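Moya Mending Letter: Questions Readers Ask Us

What is the Moya Mending Letter?
It's a little printed newsletter about looking after the clothes you already own, and we've been putting it together at our kitchen tables for longer than we like to admit. Each issue runs 40 pages, with patterns, letters and a good deal of opinion about thread.

How often does it come out?
Twice a year, in March and again in the fall. If your copy hasn't turned up by the end of the month, please write to us and we'll gladly send another — the mail does eat a few every time.

I've never held a needle. Will I be lost?
Not at all! Faith Okoth writes the beginners' column and starts over from threading the needle in every issue, so you can jump in wherever you like. Her sock darning pages are the ones people seem to tear out and pin to the wall.

Can I send in a question or a pattern?
Please do. Letters go to Hacer Yazıcı, who reads all of them and answers most, though she'll be slow in the weeks before we print. Tell her what the fabric is, how big the hole is, and whether you mind the repair showing.

What does it cost?
A single issue is $13, and back issues are $2 off if you order them together with a new one.

How should I keep jeans that are waiting to be mended?

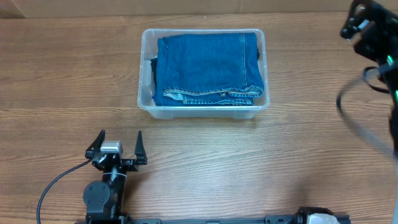 Moya Mending Letter, No. 13, p. 76 (supplement)
Wash them first, and let them dry all the way through before you put them anywhere. Then fold them loosely, with the torn part on top so you remember what you meant to do. A clear plastic bin suits denim nicely, and you can see what's waiting without digging. Leave the lid off for a day or two if the waistband still feels a bit cool to the touch.

Do I need special thread for denim?
Ordinary strong cotton will do for most knees and pockets. For a seam that takes a lot of pulling we like a heavier topstitching thread — and a fresh needle, please, your fingers will thank you.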